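Lustiseo Laundry Drying Rack, Wall Model
Owner's Guide
Section 4: First Use and Everyday Drying

Read this section after the rack is on the wall and the wall has been given a night to get used to it. If the brackets are still in the bag, go back to Section 3. The rack will not dry anything from inside its carton, although a few customers have tried.

4.1 Opening the rack

1. Stand facing the rack with both feet on the floor. A chair is not a floor.
2. Lift the front rail until the catch lets go. You will hear a click.
3. Pull the rail toward you, slowly, until both side arms lock. There are two clicks here, one per side. If you hear only one, push the rack closed and start over.
4. Press down on the middle bar with your palm. It should give slightly and come back. If it gives and stays there, stop and see 4.6.

CAUTION: Keep fingers out of the side arms while they fold. The arms close in the same spot every time and are not particular about what is in it.

4.2 Before you hang anything

Wipe the bars with a damp cloth. They leave the Cukasmont plant with a thin coat of oil on them, and it will transfer to the first white shirt you own.

Spin your laundry at the highest speed the care label allows. The rack is rated for 14 kg of wet laundry spread evenly over all bars. Wet laundry weighs a good deal more than the same laundry did on the way into the machine, and a bath towel is the worst offender. When in doubt, hang half now and half later.

NOTE: The rating is for laundry. It does not cover potted plants, bicycles or children doing pull-ups.

4.3 Loading order

1. Heavy items go on the bars closest to the wall: jeans, towels, sweatshirts.
2. Shirts and pillowcases go in the middle.
3. Socks and underwear go on the front rail, where they are easy to reach and where your guests will see them. We have had letters about this. The front rail stays where it is.
4. Leave an empty bar between thick items.

Sheets should be folded in half lengthwise and hung over two bars with a gap between. Fitted sheets can be hung by the corners from the clips (part 162, sold in a bag with the spare screws). Turn the corner pockets out first, or they will hold water long after the rest is dry.

4.4 Padded jackets and duvets

Padded items dry from the outside in, and the outside is a liar. Feel the filling through the fabric, especially along the hem and under the arms. Cold or lumpy means damp.

1. Close all zippers and pull drawstrings even.
2. Lay the jacket flat over three bars. Do not hang it from the shoulders while wet.
3. Turn it over every few hours and shake out the clumps.
4. When the filling feels even all the way through, take it down and fold it loosely. 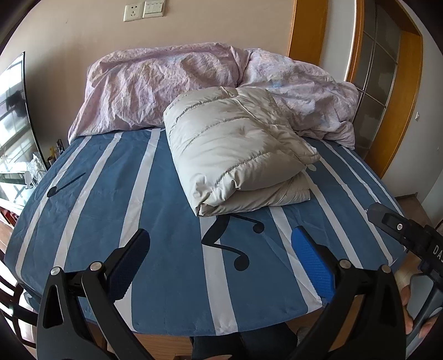 Fig. 9. Quilted jacket, folded.

Duvets are welcome only if they fit over the bars without touching the floor. A king-size duvet will not. Take it to a laundromat and bring a book.

4.5 Closing the rack

1. Take everything off. Yes, the sock at the back too.
2. Press both release tabs at once.
3. Push the front rail up and toward the wall until it clicks.

The rack can be closed with one hand by a tall person with practice. The tabs are set apart so that this is difficult, and we would like it to stay difficult.

4.6 When something is wrong

Rack sags on one side: the bracket screws on that side have worked loose. Unload, tighten, and check again in a week.

Bars squeak: put one drop of sewing machine oil on each pivot. One drop. Wipe off the rest before it finds a blouse.

Laundry smells musty: too many items, too close together, or a shut window. Open the window.

Rack has left the wall: see Section 3 again, in particular the page on hollow walls.

For parts, write to Bernadette Boateng at the Erkemville service desk and give the part number, the color and the model number, 1,506, which is printed inside the left arm.

Section revised July 23, 2019. Replaces the March sheet, which had the release tabs upside down.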